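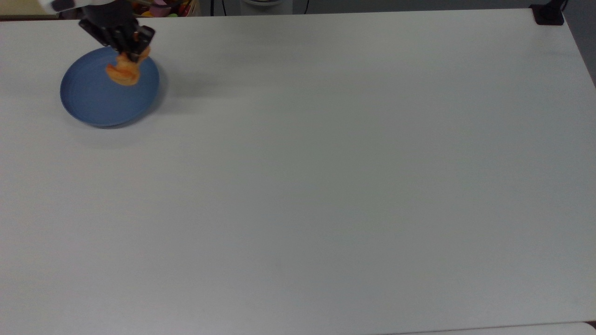 The community supper in Clondell is coming back this September, and after four years without it there are a good many people in town who could hardly be happier. The supper used to fill the old Lockyer hall every fall, with families squeezed in along the benches and the children running in and out until somebody's grandmother called them back for dessert. It stopped when the hall's kitchen was closed for repairs, and for a while it seemed that it might quietly slip away for good, as these things sometimes do. Now the kitchen has its new stove and a floor that doesn't slope toward the back door, and the organizers are asking everyone to bring a plate from home. Any sort will do, from the good china to a plain round blue one with a raised rim, so long as you don't mind washing it up afterward and carrying it home again.

The idea came from Thắng Sầm, who ran the supper's kitchen in its last two seasons and has agreed to take it on again. He remembers the piles of paper plates that went out with the trash at the end of the night, and he remembers how they used to fold under a proper helping of stew.

"You'd see people walking back to their seats with both hands underneath, looking terribly worried," he said, laughing, when we met him at the hall on a warm morning with all the windows propped open. "I'd like them to sit down with something solid in front of them. And I like seeing what people have in their cupboards — you get to talking about it, where it came from, who had it before you."

The menu will be familiar to anyone who came in the old days. There will be two big stews, one with beef and one with beans and squash, along with rice, greens, pickled carrots and as much bread as the ovens can turn out. Sầm is planning on 12 trays of rolls, baked through the afternoon so that the last of them come to the tables warm.

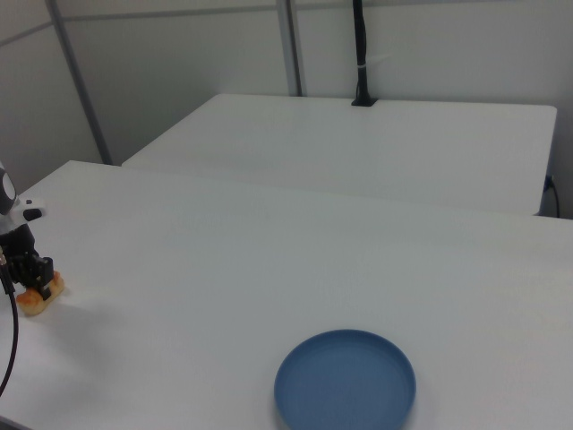
He would love some help with the shaping, too, and says that no experience is needed, only clean hands and a little patience with the dough. Anyone who has a favorite roll recipe is welcome to bring it along to the tasting evening at the hall, where a few different kinds will be tried side by side before the final choice is made. (He has his own favorite already, a soft milk roll, but he promises to keep an open mind.)

Desserts will be left to the neighbors, as they always were. The last supper had 91 people at the tables and, by most accounts, very nearly as many pies, and there is already some friendly talk between the Clondell bakers and their cousins over in Sadcombe about whose peach pie deserves the spot nearest the coffee. Folks from Sadcombe are invited again this time, and the two towns will share the work of setting up the benches and putting them away.

There is no charge for the meal, though a jar will stand by the door for anyone who wants to put something toward the groceries. Seats do need to be reserved so that the cooks know how much to buy. Names can be left on the sheet inside the hall's front entrance or at the Tosedum store, where you can also let them know about allergies or ask for a ride if the hill has become a bit much. The supper date will be posted in both places once the hall's fall calendar is settled.

Sầm asks that families put a strip of tape with their name on the bottom of each plate before they come. He still has a gravy boat from the last supper sitting on a shelf in the hall kitchen, and he would be very glad to give it back to its owner.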